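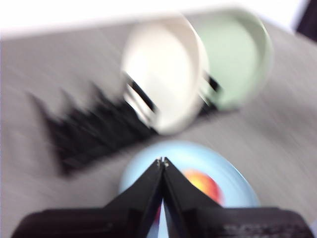 Cream and mint green: two of the cups, on their sides on a grey tabletop.

The cup cupboard in my flat in Prirkmont has a door that closes if you lean on it, and last October I got tired of leaning. I took everything out and put it on the table. It covered the table. Then it covered two chairs and a stretch of the windowsill that the cat considers hers.

I live alone. I drink tea from one cup at a time, and have done so without complaint since I was old enough to be trusted with a kettle.

The experts in this field, and there is a field, recommend that you hold each item and ask how it makes you feel. I held a mug from the Brurura ferry terminal and felt that I had once missed a ferry. I held the glass one that burns your knuckles. I felt burnt knuckles. Both went in the box, along with a promotional beaker from a bank that no longer wants my business.

The pale green one gave me more trouble. It is a muted, minty sort of green that was in every shop window for a single spring and then disappeared, presumably out of embarrassment. I bought it at Dareo, the homeware place by the tram stop, on a day when I had gone in for light bulbs. The cream one came with it, as the shop would only sell them as a pair. I still have no light bulb in the hall.

What a cup cupboard mostly teaches you is how badly cups stack. Plates were designed by someone who had seen a shelf. Bowls cooperate. A cup has a handle sticking out where the next cup would like to be, or else it has no handle and slides into its neighbour so snugly that you need hot water and bad language to part them.

So I bought a rack. The Saarinen catalogue runs to 600 pages, 9 of them given over to drying and draining, and I read those with more attention than I gave my mortgage. The one I chose promised to save 60 per cent of my worktop. I have measured the worktop since and would like to know whose they were looking at.

The cups spend a good deal of time lying on their sides now. A cup on its side takes up more room than a cup standing up, and it will roll towards the floor if you shut a drawer with any feeling. It does look relaxed, though.

The box of rejects stood in the hall, in the dark, for most of the winter. I took it to the charity shop in February and came home with a teapot.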